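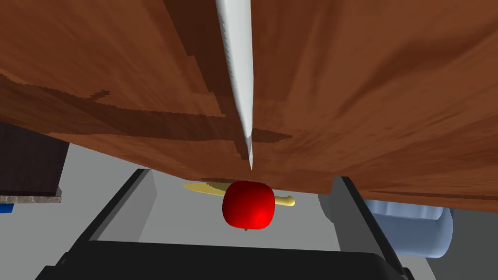 Can a robot do the washing up yet, or are we still on apples

pomalcombe_pete
My brother-in-law has announced that there's no point in my replacing the dishwasher, as by the time the new one wears out we'll all have a machine with arms that does the lot. He sells conservatories, so he's used to promising things. I work in a joinery shop and the most advanced robot I deal with is a panel feeder that sulks in November when the unit gets cold.

So, a straight question for those of you who work near this stuff. Household or shop floor, what can they do today without a person standing next to them holding a tablet and looking worried?

tilly_mop
Hoover. Badly. Ours has a long-running dispute with the bathroom mat.

grommetry
Depends what you mean by "do". In a factory, same part, same place, same light, they've been better than us for decades. In a kitchen you've got a different mess every night and half of it is see-through or slippery. The arm isn't the problem and hasn't been for ages. Knowing where the edge of the thing is, and how hard to squeeze it, that's the problem.

Arash Rahimi
I do this for a living, at a small outfit called Vahidi, so take the following with salt.

Most of my working day is spent in a kitchen that doesn't exist. It's all rendered: wood surface, a white-bladed knife, a red apple, a gripper that I am supposed to persuade to be useful. The apple is perfectly shiny and has never been dropped, bruised or eaten by a colleague. Picking it up is our idea of a warm-up. With the apple out in the open between the fingers, fine, I'd bet my lunch on it. Put something long and yellow right behind it and I'd bet a biscuit.

Washing up is a long way past that. Pete, buy the dishwasher.

pomalcombe_pete
Thank you. I've forwarded this to the brother-in-law with no covering note.

hobnail_jan
Sorry, but I don't follow why anyone should be impressed or unimpressed by what happens in a pretend kitchen. It's a computer game. My nephew runs a restaurant in one of those and he can't do toast.

Arash Rahimi
Fair question. You can get it wrong 100 times before breakfast and not have to sweep anything up. You also get to put the knife in there, which our insurers were not keen on for the real arm. The bad news is that pretend wood is forgiving and pretend apples don't roll quite the way proper ones do, so some of what it learns is rubbish and you only find out when you move to the bench.

hobnail_jan
So it's practice for an exam in a different subject.

grommetry
Bit harsh. Pilots use simulators and I don't see you getting off the plane.

hobnail_jan
Pilots can already hold an apple.

mrs_quillfeather
I'd like to speak up for the machines. We had one on trial at the packing shed in Winumbridge last spring, loading trays. Slow, yes. I could've lapped it with one hand and a cup of tea. But it was still going at 3 in the morning and it never once told me about its divorce. The supplier wanted £1720 a month for it and the boss sent it back, and I've missed it ever since.

sparrowhawk_dave
Did it drop much?

mrs_quillfeather
It squashed more than it dropped. Pears mainly. It was very firm with pears.

sparrowhawk_dave
I'll be the miserable one. I've fitted cells for two companies, and every demo works and every second week doesn't. The customer changes the box supplier, the new box is a slightly different brown, and I'm driving up the motorway with a laptop on the passenger seat. A house is nothing but different browns. I'd say fifteen years for a kitchen, and I'd want to see it cope with a cutlery drawer before I believed that.

grommetry
Colour isn't the killer it used to be. The newer vision stuff couldn't care less about your box. You're describing kit from when we all had hair.

sparrowhawk_dave
I'm describing a fortnight ago. I still have hair.

Arash Rahimi
You're both right, annoyingly. Seeing has improved a great deal. Touching hasn't kept up. Two fingers get you a surprising distance, but watch yourself lift an apple off a worktop with a knife about. You don't think about the knife at all, you just don't put your wrist there. Getting a gripper to have that sort of manners takes me months, and then somebody moves the fruit.

tilly_mop
Would it fold a fitted sheet?

Arash Rahimi
No. Can you?

tilly_mop
No.

pomalcombe_pete
Brother-in-law has replied. He says Arash is "too close to it to see the big picture" and that he saw a video of one making an omelette.

sparrowhawk_dave
Ask him how many edits were in the omelette.

mrs_quillfeather
Ask him who washed the pan.

grommetry
For the record I still think shop floors go first and sooner than Dave says. Anything where you can make the work come to the machine in the same state every time. Joinery would be a decent bet, Pete, bits of it anyway. Sanding flats, stacking, feeding.

pomalcombe_pete
I'd give it the sanding tomorrow and carry its bag in. The fitting it can leave alone until it's met a Pruredholm terrace. There isn't a square corner in the town, and the walls lean in to listen to you.

Dishwasher is coming at 2 tomorrow afternoon. Two blokes and a trolley. Will report back if either of them turns out to be a robot.

Related threads
Panel feeder faults in cold weather
Robot hoover versus bathroom mat: any winners?
Is a cobot worth it for a two-man shop?
Best dishwasher for hard water
Fitting skirting to walls that aren't straight

We use cookies to keep you logged in and to remember your settings. By carrying on you agree to this. Manage cookies | Accept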